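Buying and Budgeting > Arms and Cells

Thread: Second arm or spares? Help me spend somebody else's money

harasym_s
Posted 10th April

We run a small bench cell doing handling trials on housewares. Grab the thing by the handle, lift it, put it down, try the next grip. Glamorous stuff. I have to hand in the equipment plan for next year and the number I've been given hasn't moved since the last one, which was written by an optimist.

Choices as I see them:

Option A, a second two-arm cell from Flevov. Eats the whole budget and then looks around for dessert.

Option B, keep the one cell, buy a spare gripper, a box of cables, fingertip pads, and the Tremeo service plan.

My boss, Stefaniia Palamarchuk, likes A because you can show a cell to visitors. It's hard to show visitors a box of cables. I like B because I'm the one who gets the phone call. What would you do?

yaryna_k

B, and it isn't close. We bought our second cell in March two years ago and it was beautiful. Then we found out we had one set of spares between two cells, so what we really owned was one cell and a very expensive coat rack.

Also price the cables separately. Ours came in at 40 each with a 20 handling charge per order, so order them all at once or you'll be paying somebody to put a tiny bag in a huge box again and again.

zswati

Going to disagree with Yaryna, as is traditional. Spares are what you buy when you've given up on growing. If the queue of trials is longer than the cell can get through, a shelf full of fingertips doesn't shorten it by a minute. Get a used cell. Cadari has refurbished ones and they'll haggle if you sound bored on the phone.

How busy is yours really?

yaryna_k

"They'll haggle" – they haggled me into a support contract I still can't read.

harasym_s

Busy enough that I eat lunch next to it. Not so busy that I could swear in front of Stefaniia that we need two. The hours sheet says we spend more time setting up than lifting, and a second cell would give me a second thing to set up.

zswati

Then what you need is a second person, and those come out of a different budget, so good luck.

eylul_k

Purchasing side here, please don't throw anything. Two things the engineers always leave off the plan:

Wear parts are not "misc". If you write misc, somebody like me deletes it. Write "gripper wear parts" and give it a quantity and a quote number. I once cut a line for 454 that turned out to be the only spare gripper mount in the building. I was not invited to the barbecue.

And ask for the service plan price with and without travel. Lysenko quoted us 500 for a visit and the travel line was longer than the visit.

For what it's worth, I'd sign B faster than A. But I'd want to see what the cell does all day. From a spreadsheet it's a row that says "arm, qty 2" and I picture something from a car factory.

harasym_s

Fair. It's a good deal less car factory than that. Kettle work:
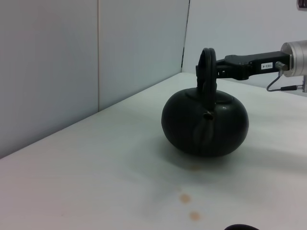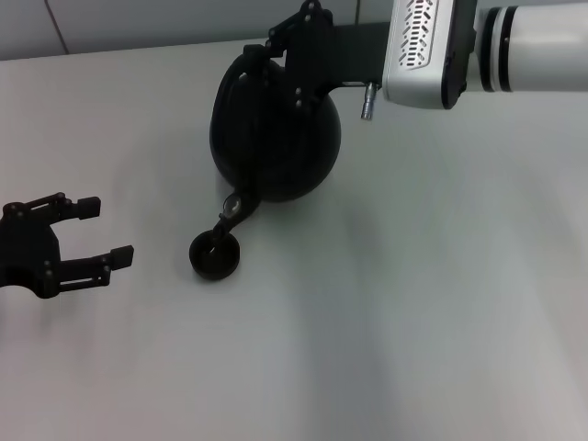 What I keep coming back to is the cables. An arm will sit there being an arm for years, and the cable is the part that bends every time it moves. I've got quotes for two grippers and not one for a cable, so Yaryna wins that round and I'm emailing the supplier after lunch.

Zeeshan, I did call Cadari. I sounded bored. They put me on hold, so I think they won.

zswati

You have to sound bored AND have a dog barking. Rookie.

Still think you'll be back here next year asking for the second cell, and it'll cost more.

eylul_k

It will. He can put it on the plan as a year two item, priced now, clearly marked optional. Then it's been seen once already and doesn't frighten anyone.

yaryna_k

Do what Eylül says. And label the spares shelf. Ours was "temporary storage" for a month and the spare gripper went home with the holiday decorations.

harasym_s

OK, going in with B plus the year two line. Misc has been renamed. Does anyone have a contact at Tremeo who answers email? The form on their site just thanks me.

eylul_k

Check your messages. He's slow but he's real.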